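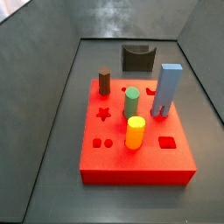

Notes on a Shape Sorter

The shape sorter entered the Plotance toy library in May, under shelf number 289. It is a thick red board with openings for a star, circles and squares, among others. Members are asked to keep the pegs with the board when returning it.

Styliani Athanasiadis, who maintains our lending list, recommends beginning with the cylinders. A round peg does not need to be turned to match its opening - young children usually find this reassuring. The six-sided peg requires more patience,

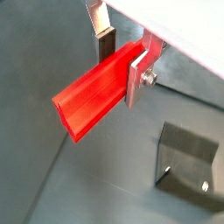 and may be left until the child asks for it. Gion Rüegg has suggested offering one peg at a time. I have followed that advice at home on Sunday mornings, and I consider it sound.

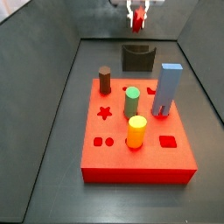 The yellow and green cylinders, with the taller light blue arch to the right.

Item 282, listed beside the sorter, remains available to members. Requests for either item should be sent to Emil Wyss at the Flesbridge desk. 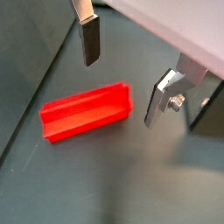
Red piece with raised sides, on the dark gray tabletop.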